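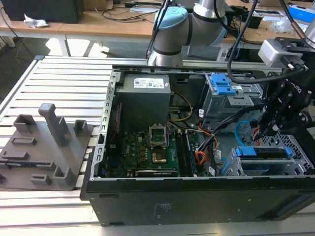

Open desktop tower on its side, with the processor socket empty.

Kendier Hockey League – Frequently Asked Questions

Last updated 17/05/2026

Who can play?
The league is open to adults of any skill level. New players skate one evaluation session before they are placed on a team. Returning players keep their rating from last season unless they ask for a review.

Where are the games played?
All regular season games are at Drikent Arena. Playoff games may be moved to the Morais rink if ice time runs short. The schedule page shows the rink for every game.

How do I register?
Fill out the online form and pay the deposit. You can sign up as a single player, with a friend, or as a full team. Friends who want to play together should each enter the other's name on the form. We can't move people between teams once rosters are posted.

What does a full team cost?
The team fee is $4,000 for the season. It covers ice time, referees and the scorekeeper. It does not cover jerseys or USA Hockey membership, which every player must have before stepping on the ice.

Can I get a refund?
Yes, minus the deposit, up to the day rosters are posted. After that we refund only for injury, and we need a doctor's note.

How many goalies can a team carry?
Up to 2. If neither can make a game, the captain may use anyone on the approved sub list. A skater from your own roster can also dress as goalie for the night.

Are subs allowed in the playoffs?
Goalie subs only. Skaters must have played at least 6 regular season games with the team to be eligible. Games missed with an injury do not count toward that number.

Is checking allowed?
No. Body checking is a minor penalty, or a major if the referee sees intent or an injury results. Fighting means ejection and a hearing. Slap shots are fine in the upper divisions – in the Suseo Division, keep your stick below the waist on the backswing.

What happens if a game is called off?
Weather cancellations are posted on the home page and emailed to captains. We try to make up the game in the same month. In February the rink is usually full, so those games may go later or start after 10 p.m.

Where do I find stats and standings?
Under the Stats tab. Scoresheets are entered the day after each game. To report a missing goal or assist, have your captain email us within a week, with the game number and the jersey numbers involved.

Can my family come watch?
Yes, admission is free. Enter by the lobby doors and stay off the benches. Outside food is fine in the stands, but glass bottles are not allowed anywhere in the building.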